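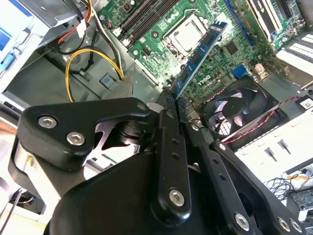
Computer Refurbishing Assistant (part-time), Cloladstead workshop

Last updated: 24th January

Search jobs Keyword or place Go

Asante takes in used desktop computers from offices and schools, puts them in good order and passes them on to families and small clubs. For our workshop in Cloladstead we are looking for one more person to work at the bench. The position is for 30 hours in the week, and it is paid from the first day, also during the training.

What the work is

You will open the cases, clean the inside, and check which parts can stay. Memory is the part we change most often, so you should be comfortable with small modules and narrow slots. You will also look after the cables. Many of our machines are older models, with a lot of wiring between the power supply, the drives and the board, and it needs patience to bring it in order without pulling on a connector.

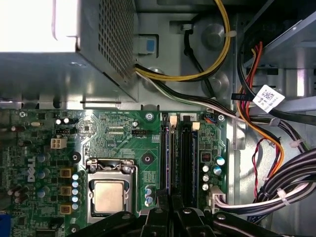 After the parts are checked, each computer gets a test sheet with 11 points. You fill it in by hand and sign it. Please write clearly, as the colleague who packs the machine must be able to read it.

We do not repair boards with the soldering iron. If a board is faulty, it goes in the recycling box and you choose another one from the shelf.

What you should bring

Experience with desktop computers is welcome, but it can be from home. We ask more for steady hands and good eyesight at close distance (glasses are fine). You should be able to lift a full desktop case from the floor to the bench. Basic English is enough for the test sheet and for speaking with the team.
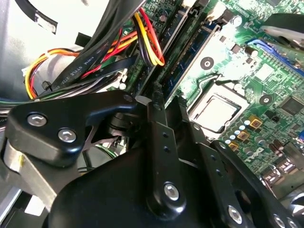
Power wires and a flat cable inside an open desktop case.

The training takes two weeks. In the first week you learn to take a computer apart and to name every part. In the second week you put memory, drives and cables in place, first with help and later alone. We keep a set of old machines for this purpose, so please do not be afraid of making a mistake.

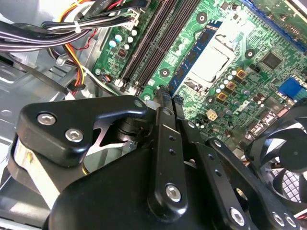

At the end of the training you assemble one complete computer, and we go through the test sheet together.

How to apply

Send us a short letter, one page at most, with the days when you can work. A photograph is not necessary. You can leave the letter at our front desk, 121 Trilimgate, Cloladstead, or send it by post to the same address. Please write "Bench position" on the envelope. We answer every letter, also when the answer is no.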